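Ticket 4000 – hot water cutting out, upstairs unit
Site: Katbridge short stays, unit 7
Opened by: Cecilia Ackah
Assigned: Fraser Skinner
Priority: high (guests in Saturday)

Cecilia, 8:10 am
Guest says shower goes cold after a few minutes then comes back on its own. Kitchen tap fine. Happened last month too but we put it down to the cold snap. Can someone look before the weekend pls.

Fraser, 9:35 am
On site. Unit is a Beditz gas continuous flow, on the outside wall behind the bedroom. No error code on the controller when I got here. Ran the shower with the kitchen tap off, dropped out, code 88 flashed up then cleared itself. Manual just says "flow fault, call service". Very helpful.
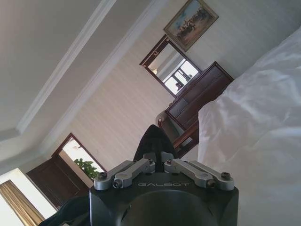 Unit 7, bedroom, white sheets on the bed.

Things tried so far:
– power off at the wall, waited, back on. No change
– cleaned inlet strainer. Bit of grit in it, nothing major
– gas isolation valve fully open, checked twice
– controller set to 50, same fault at 45

Elmarie Pillay, 10:20 am
Had the same thing at Brendness. Was the shower head. Someone had fitted a low flow one and the heater couldn't see enough water to stay lit. Have you tried with the head off?

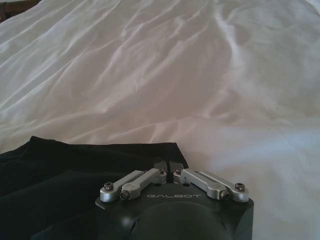 Fraser, 10:50 am
Head off, ran it straight from the arm. Stayed hot the whole time, no code. Head back on, dropped out again. So Elmarie's probably right but I don't want to close it on one go. Tempering valve is original by the look and could be restricting as well. Will swap the head first, cheaper.

Danilo Policarpio, 11:05 am
Spare heads in the Ackah store room, top shelf, box marked BATHROM (not my spelling). Don't take the chrome ones, they're booked for the reno. Invoice for the last lot was $80, so keep the reciept if you end up buying.
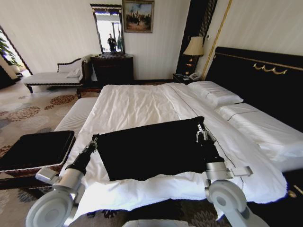
Fraser, 1:40 pm
New head on. Ran shower, then shower plus kitchen tap, then shower plus basin. Hot throughout, code hasn't come back. Left the old head in the laundry tub with a tag on it. Tempering valve still wants replacing, have asked Delali Nutsugah for a plumber's quote, separate ticket. 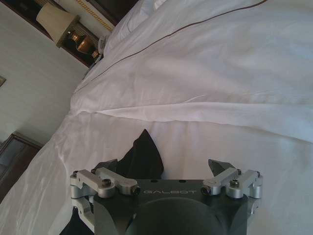 Cecilia, 2:15 pm
Do I need to tell the Saturday guests anything?

Fraser, 2:20 pm
Only to ring us if it goes cold, and to read the number off the controller before they touch it. It clears when you turn the tap off.

Status: monitoring. Leave open til Delali has the quote.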